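3rd September
Binding assay notebook, vaccine serology, bench 2

Repeat of the Sarnura booster serum panel, plates 1 to 4. Monday's plates failed on drift in the outer wells, so the edge columns now carry buffer only.

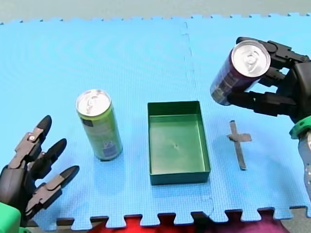

Entered by: Anjana Ekanayake, Lonach serology group

Coating antigen from the Sikder lot, thawed once and used the same morning. Blocked for 60 min at room temperature, serum on for 30 min, plates sealed. Blank values low and even on all four. The positive control read slightly under its December value but inside the limits — no correction applied.
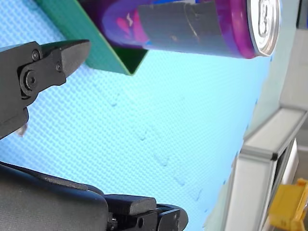

Sample 652 is still the problem. Its dilution curve flattens early and the duplicates disagree at the top two points. I suspect a clot fragment in the tube. Labels need sorting before the re-spin: green sheet, same color as the one lying on the blue surface, for repeats only, and white for first runs. Flinport sent a second aliquot, still frozen, which I will run beside the original.

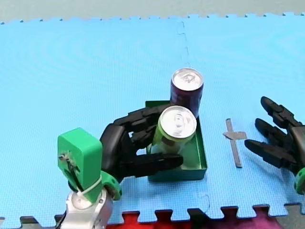 If both aliquots flatten, the cause is in the serum and not in the handling, and the titer goes in as a range. If only the original does, drop it and report the Flinport value. Neutralization plates wait until this is settled. Conjugate is down to 2 vials; reorder placed.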